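Search the archive
Home | Lists | Threads | By date | Log in

[gripper-users] Re: Parallel jaws for round containers?

July 2, 2022
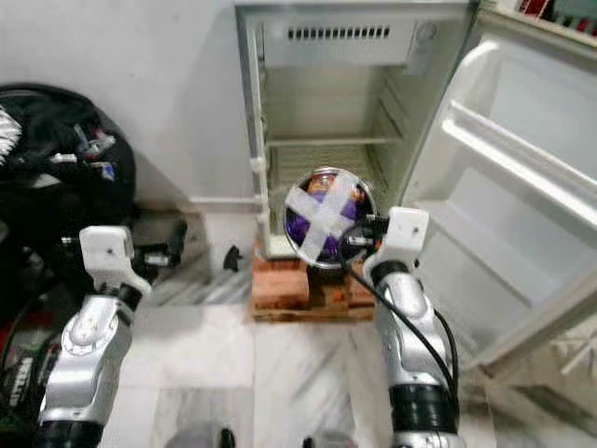 We have been through the same choice over the past months, so I'll answer from our side. We run two arms with a camera at head height, and the task set is kitchen storage: cupboards, drawers, a small fridge raised on a pallet. We tried the Endulix jaws first and the Rewi jaws after that, on the same arms and with the same Jilaveck controller.

> We are looking at the Endulix or the Rewi for a two-arm
> setup. Most of our objects are boxes, but we also have
> jars and round tubs with lids. Does either one hold a
> round container without it turning? And is the wrist
> camera worth the money if there is already one on the head?

On the first question, both will hold a round tub. The Endulix closes faster, but with the pads it ships with we saw more turning, mostly when the arm changed direction at the front of a shelf. We logged 300 placements with each. The Rewi dropped 2, the Endulix more than that, and I'd put most of the difference down to the pads. If you already own the Endulix, change the pads before you change the gripper.

Tape the lids. An X of tape across the top is enough for us, and it saves a lot of sweeping.

On the camera, it depends on how deep your shelves are. The head view is fine up to the front edge of the fridge. Past that the gripper and the container cover most of what you want to see, and a wire shelf doesn't give a clean depth reading anyway. We kept the wrist camera for that last part and ignore it the rest of the time.

Two other things that cost us days:

Cable slack. Leave a loop at the wrist and then run the joint through its full range by hand before you power up. Ours was too short the first time and pulled out of the connector.

Controller rate. We dropped from 300 Hz to 120 Hz on the Jilaveck and the motion into the fridge got smoother — I don't have a good explanation for it. The Zidora driver may behave differently.

The Rewi came to 3,400 for the pair, without mounts. We plan to repeat the test in October with softer pads and can post the logs then.

Reply | Reply to all | Forward
2 replies | 0 shares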